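Ribbed surface (interiors)

From the Wava Encyclopedia of Household Materials

A ribbed surface is a flat or curved sheet whose face carries a series of raised parallel lines, called ribs or ridges, separated by shallow channels. Ribbed surfaces are used indoors on walls, counter fronts, cabinet doors, table mats, drainboards and shelf liners. They are made in plastic, wood, metal, glass, rubber and plaster. The ribs may be large enough to grip with the fingers or so fine that they read as thin stripes from across a room.

The term is used loosely. Suppliers also sell ribbed sheet as reeded, fluted, corrugated or pleated, and the same product may appear under two of these names in one catalog.

Terms

Reeded surfaces have rounded ridges that stand up from the sheet, with narrow grooves between them. Fluted surfaces are the reverse, with rounded hollows cut into the sheet and narrow flat or sharp edges left standing. Corrugated sheet is bent as a whole, so that a ridge on one face is a channel on the other. Pleated material is folded, and the word is mostly kept for cloth, paper and window coverings.

The distance from the top of one rib to the top of the next is called the pitch. A pitch under an eighth of an inch is usually called fine. The height of the rib above the bottom of the channel is called the relief. A surface can have a fine pitch and a fairly deep relief, and this combination is the hardest to keep clean.

The direction in which the ribs run is called the lay. On walls the lay is normally vertical. On drainboards it runs toward the sink. On mats and shelf liners it can run either way, and many people choose it by looks.

Appearance

Ribs change how light behaves on a surface. A smooth glossy panel acts as a weak mirror and shows ceiling lights as long streaks, which move as a person walks past. A ribbed panel in the same color breaks the reflection into thin bright lines along the tops of the ridges, with paler or grayer bands between them. Designers often use the two together in a room where everything is white, where the difference in texture takes the place of a difference in color.

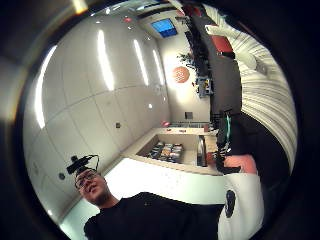
Seams are another matter. Smooth wall panels are generally set out as a grid of rectangles, and the thin lines between them are left in plain view. In ribbed panels the vertical seams can be placed in a channel, where they are hard to find, but the horizontal seams interrupt every rib and are difficult to hide. For this reason many ribbed wall panels are sold in full-height sheets. The Drimano line of wall sheet, sold mainly to shops and offices, came in a single width of 47 inches and was cut to height on order.

Outlets, switches and small fixtures are easier to fit to smooth panels. On a ribbed face, the cover plate rests on the tops of the ribs and leaves small gaps at its edges. Installers fill these with a bead of sealant, sand the ribs flat under the plate, or use a backing block with a profile that matches.

Manufacture

Plastic ribbed sheet is extruded. Softened plastic is pushed through a slot with a toothed edge, and the sheet comes out with its ribs already formed. The lay always follows the length of the sheet. Where ribs are wanted across the width, the sheet is pressed between rollers while it is still soft.

Wood is ribbed by machine cutting, using a shaped cutter that passes over the board. A cheaper method is to glue half-round strips to a thin backing. Strip-built panels with a cloth backing can be bent around columns and the ends of counters.

Glass is rolled. Metal is rolled or pressed. Plaster ribs were once run by hand with a shaped metal blade drawn along a guide, and this is still done in repair work on older buildings. A plain rib molding of this kind, known in the trade as the Abubakar profile, has a 6-inch pitch and is used on ceilings only.

Use on horizontal surfaces

Ribbed material is placed on tables, counters and shelves for three purposes: to lift objects slightly above the surface, to give them grip, and to let air or water pass beneath them. Kitchen drainboards are the most familiar case. Ribbed mats are also used under potted plants and at the bottom of tool drawers.

A ribbed surface is a poor support for writing, for cutting and for playing cards. Pens drop into the channels and paper tears. Round objects roll easily along the lay and much less easily across it, so a bottle or jar put down on its side is steadier when it lies with its length along the ribs. Narrow-footed items such as stemmed glasses may tip on a wide pitch.

Cleaning and care

Dust settles in the channels and is not removed by a quick pass with the hand or a flat duster. The usual advice is to work along the lay, never across it, with a soft brush or the brush attachment of a vacuum cleaner, and then to wipe with a damp cloth in the same direction. Wiping across the ribs pushes dirt off the ridges and packs it into the channels.

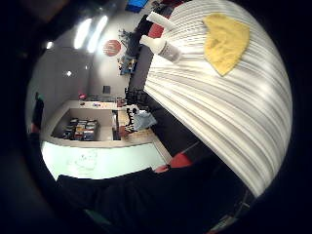
Cloths for ribbed surfaces should be thick and loosely made, so that the fabric drops into the channels under light pressure. A thin, tightly woven cloth slides over the tops. Color is a matter of habit, though a strong color helps when the surface is pale. A yellow cloth crumpled on a white ridged surface is easy to spot across a room, while white bottles lying beside it stand out much less. Some workplaces give each room its own cloth color for this reason, and bright yellow is a common choice for desks and display furniture. Cloths should be shaken out before each use and washed without fabric softener, which leaves a film that makes dust stick.

Liquid cleaners should be applied to the cloth and kept off the surface itself. Liquid sprayed directly onto ribbed sheet runs down the channels and collects at the lowest edge, where it can work its way behind the panel. Powdered and gritty cleaners are not suitable for glossy plastic. They dull the tops of the ribs first and leave a striped appearance that cannot be reversed by polishing.

Stains in the channels can be treated with a cotton swab or a soft toothbrush. Wax from candles is scraped out with a wooden stick. Metal tools mark most plastics and all painted wood.

Wear

The tops of the ribs take nearly all the wear. On painted or coated sheet, the first sign is a set of thin lines where the base color shows through. On wood, the ridges become darker from handling, especially at hip and hand height. Manufacturers test wear with a weighted pad drawn back and forth across the lay. Flaroto, a maker of shelf liners, rated its light grade at 200 strokes and its heavy grade at 2,000. The two grades looked alike and differed only in the thickness of the top coat.

Yellowing affects white plastic sheet that stands in sunlight. It is more visible on ribbed sheet than on smooth sheet, as the sides of the ribs facing the window change color sooner than the sides facing away. Turning a mat end for end every April and again in the fall evens out the change.

Damaged ribs are rarely repaired in plastic. The sheet is replaced, or a piece of furniture is moved in front of it. Low shelving is often used this way, with books or boxes filling the open compartments. In wood, a broken rib can be cut out and a new strip glued in. Matching the pitch of an old panel is harder than matching its color, and restorers often take the replacement from a hidden part of the same panel.

See also

Beadboard
Drainboard
Shelf liner
Wall paneling
Window blind

Last revised 2019-12-15

Shares 47 | Comments 6

Contact | © Wava Encyclopedia of Household Materials | Back to top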